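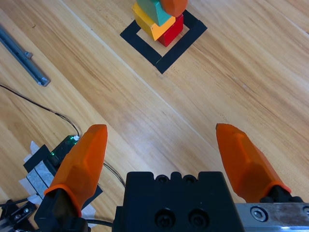
Blocks on the table again

I have been playing with wooden blocks for most of this month, and I am well past the age for it. It started in August, when I was clearing shelves and came across the old set in a shoebox. I meant to give it away. I tipped it out to see what was in there, built a small tower, and the shoebox has not gone anywhere.

The stack I keep coming back to is a short one. Yellow and red sit side by side at the bottom, the green goes on top of them, and a rounded orange block goes above the green. It is built inside a square marked out in black tape. The tape was my one addition, and I recommend it to anyone who likes this kind of thing. A tower that can go anywhere on the table is easy. When it has to stay inside a line you start thinking about where the first block goes. My first strip of tape was crooked and I pulled it up and did it over. After that I left it alone.

I like two blocks for a base. With one block underneath, the next one has to be placed dead center or it bothers me. With two, there is a seam down the middle and the upper block can straddle it. If the bottom pair drifts apart a little, the one on top still holds. You can push the base together afterward with one finger if you are slow about it.

The rounded one always goes last in my towers. I have tried it lower down and did not get far.

The set

The set came from a shop in Mirndale that has since closed. The box it was sold in is long gone, but I still have the folded sheet that came with it, and the name on the sheet is Brasto. There is an item number, 674, and a drawing of a castle I never managed to build because it calls for more arches than I have ever owned. I have looked for the same set secondhand without any luck. I did find a bag of loose blocks at a flea market in Farnholm, and I took it home for the price of a sandwich. Two of them were close enough in size to mix in. The rest were a hair too tall, which you do not notice until you put one next to its neighbor and lay something across the top.

Sizes matter more than finish. I do not mind scuffed paint. A block that is slightly off will spoil every row above it, so I sort those out first and keep them in a separate bag.

For cleaning I wipe them with a barely damp cloth and dry them right away. I do not soak them. I soaked a few once, years ago, and the edges went fuzzy. The table gets the same cloth. It is a pale wood table and the colored blocks show up well on it, especially the red.

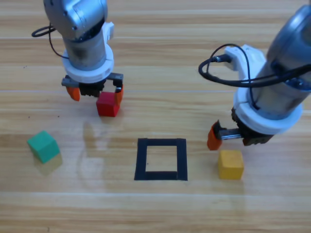
Starting over from three

When a tower stops being interesting I go back to three cubes: red, yellow and green. I spread them out with plenty of space between them and leave the green one turned at an angle to the others. If all of them are lined up neatly beforehand, half the job is already done, and the part I like is squaring them up as they go in.

The yellow cube is a bit worn on its top face. I have thought about repainting it and bought a small tin of Nseir enamel in what the lid called mustard. It is still unopened. A coat of paint adds thickness, and I would rather have a worn cube that matches the others than a fresh one that does not.

My usual order is red, then yellow, then green. I tried green first for a while and found no difference, so I went back to what I was used to. The whole thing takes up to 2 minutes if I do not rush it.

Next I want to try a second level with two blocks in it, which means going through the Farnholm bag again with a ruler. I also need more black tape. The roll is down to the last few turns and the corners of the square are starting to lift.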